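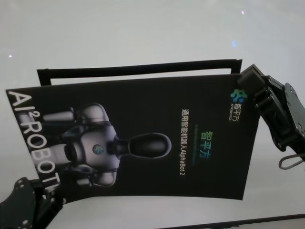

A **brochure** is a printed item of a few pages or panels, used to present an organization, a product or a service. It may be a single folded sheet or a small set of sheets stapled at the spine. A one-sheet item without folds is usually called a flyer or leaflet, although the terms overlap in trade use.

## Formats

The most common folded form has two parallel folds and six panels. Single-fold brochures have four panels. Stapled brochures are made from nested sheets, so the page count is a multiple of four.

## Paper and finish

Coated stock is preferred for photographs and rendered artwork. Gloss coating deepens dark colors but reflects overhead light and shows fingerprints – an effect most noticeable on solid black. Matte coating is easier to read under direct lighting. Heavy stock is scored before folding to limit cracking of the ink along the crease.

## Layout

The front panel normally carries a logo, a title and one dominant image. White or light lettering on a black ground needs a sans-serif face of adequate weight, as thin strokes may fill in with ink.

## Storage

Brochures are kept flat or in folders. The Kustow trade print collection, cataloged by Maarten Kuipers, holds 1,614 items in 39 boxes, sorted by format and then by issuer. Oversize pieces are stored separately.

## See also

- Flyer
- Presentation folder
- Coated paper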